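Teaching by hand: an interview with Natália Kadlec of Skosteck

By Rostislav Murín
May 6, 2021
11 min read
34 shares | 6 comments

Skosteck builds software and tooling for recording manual tasks, so that the recordings can be used to train robot arms. Natália Kadlec has run its demonstration work since the company moved out of its first office. We spoke for most of an afternoon, with two interruptions for deliveries, and what follows is taken from that conversation and a shorter one with her colleague Ľubomír Šimek.

Kadlec trained as a production engineer and spent her first years in work programming arms with a teach pendant. She does not regard that period with much affection. "You drive the arm to a point, you store the point, you drive it to the next one. If the part arrives in the same place every time, it is perfectly good. I would still use it for a press or a palletiser. The trouble starts when the part is a soft bag, or a bottle that has rolled over."

Her first project at Skosteck used remote control. An operator sat at a small leader arm and a larger follower arm copied its joint angles. The system was called Dorkitz and it is still in use at one customer site. She describes its strengths in plain terms: the data come from the real robot, so there is no question of whether the robot can reach the position or hold the load. Every recorded motion is, by definition, one the machine can perform.

"The weakness is speed," she said. "The operator has no feel for contact. You see people slow down before they touch anything, then stop, then close, then check. A task that takes a person two seconds takes them nine or ten. The policy learns the hesitation along with the task. We spent a long time trimming pauses out of recordings, and trimming is a poor way to repair data, as the arm still has to be somewhere in the gap."

The alternative, which now makes up most of the group's work, is the hand-held gripper. The person carries the same kind of jaws that the robot will carry, one in each hand, and does the task directly. No robot need be present during recording. What has to be recovered afterwards is where each gripper was at every moment, and how far its jaws were open.

Pose is taken from printed markers. Each gripper carries a cube with a black and white pattern on its faces, and the tracking software works out the position and rotation of the cube from whichever faces it can see. Kadlec's preference for a cube over a flat plate comes from an early trial in which a flat marker was lost each time the wrist turned past a certain angle.

"With a plate you have one face, and when it is edge-on you have nothing," she said. "With a cube there is nearly always one face at a usable angle, often two. Two is much better than one. A single square seen straight on gives you an ambiguous tilt - the solution flips between two answers and the gripper seems to twitch. With a second face in view the flip goes away."

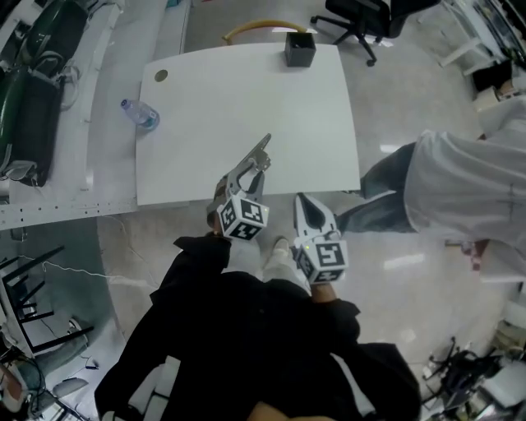
She is careful about what the method does not provide. The markers give the pose of the cube, and the pose of the jaw tips must be worked out from it through a fixed offset. If the cube is knocked, the offset is wrong, and every recording made after the knock is wrong by the same amount. The error is hard to see in playback. It shows up later, when the robot closes its jaws slightly to one side of the object, consistently, and somebody loses a day looking for a fault in the arm.

The group's answer is a check at the start and end of every session. The operator brings the tips of both grippers to a known point, holds them there for a few seconds, and the software compares the result with the stored value. If the closing check disagrees with the opening one, the session is set aside. "Set aside, not deleted," Kadlec said. "Sometimes you can recover the offset. But it does not go into training until a person has looked at it."

Long jaws make this worse. A small error in rotation at the cube becomes a larger error in position at the tip, in proportion to the distance between the two. I asked whether shorter jaws had been considered. She said they had, and that they were rejected by the people doing the work, who found their own knuckles hitting the table. The present shape is a compromise that she expects to change again.

The tasks themselves are dull by design. Picking up a bottle, standing it upright, placing it in a container, moving the container. Kadlec says that visitors are often disappointed by them. The value lies in variation: the bottle at a different angle, the operator approaching from a different side, the left hand doing what the right hand did before. One of her recent sets holds 2,402 accepted demonstrations of a single family of placing tasks. A further 266 were rejected.

I asked what the rejections were for. The largest group, she said, was lost tracking, usually when one forearm passed over the other gripper. The second was what she calls over-reach, where the person does something easy for a human shoulder and impossible for the arms that will replay it. The rest were a mixture: a dropped object with no attempt at recovery, a start made before the recording began, a jaw that had not been zeroed.

Over-reach is the price of leaving the robot out. Consuelo Casado, who wrote the filter for it, runs each recorded path through a model of the target arms and marks any section that passes a joint limit or asks for too much speed. A path that fails for one arm may pass for another, so the mark is stored against the arm and not against the recording. The filter is called Vutell, and Kadlec describes it as the most useful thing the group has made.

"Before Vutell we told people to move like a robot, which was bad advice," she said. "They became stiff, and we were back to the hesitation problem. Now we tell them to work at an ordinary pace and keep their elbows in. The filter takes care of most of the rest."

A new operator practises for 13 sessions before their recordings are used. I thought this a high figure for work that consists of moving things about on a table. Kadlec disagreed. The first few sessions go on learning to see the task from the gripper's point of view: a person who drops something will reach for it with their fingers without thinking, and the fingers are busy. The later ones are spent on recovery. She wants the operators to miss a grasp now and then and to correct it without putting on a show, as a policy trained only on clean examples has no notion of what to do after a miss.

"You cannot ask for a natural mistake," she said. "If you ask, you get theatre. What you can do is tell people not to stop the recording when one happens. That took longer to teach than anything else, as everybody wants to hand in a tidy file."

Šimek, who looks after the replay cells, joined us towards the end. His account was less favourable to the hand-held method than Kadlec's, though he would not give it up. His main objection concerns force. The recordings say where the jaws were and how wide they were open, and nothing about how hard they were pressing. For a rigid part this hardly matters. For a thin plastic bottle the robot has to be told a closing force by other means, and at present that figure is set by hand for each type of object.

"If I have a peg going into a hole, I want remote control with force feedback, and I want it on the real arm," he said. "If I have a table with objects on it and a container, I want the hand-held grippers, since I can have a useful set by the end of the week. People ask which is better. I ask them what is touching what."

The two methods are now mixed in the group's largest project, carried out with a parts supplier, Pešek. The bulk of the data is recorded by hand, and a small amount of remote-controlled data from the actual cell is added in the final stage of training. Kadlec would not give success rates while the work is under way. She did say that the mixed set had reduced the number of failures at the moment of release, where the hand-held data had been weakest: people open the jaws and withdraw in one movement, and the robot, with its slower jaws, tended to drag the object with it.

Svetozár Kopecký, who manages the project on the Pešek side, confirmed by email that a second cell is being fitted out and that trials with it are planned for June. The jaws on that cell open faster. Kadlec expects this to help with the dragging, and expects also that the offset between cube and tip will have to be measured again for the new shape, which Šimek has already put on his list.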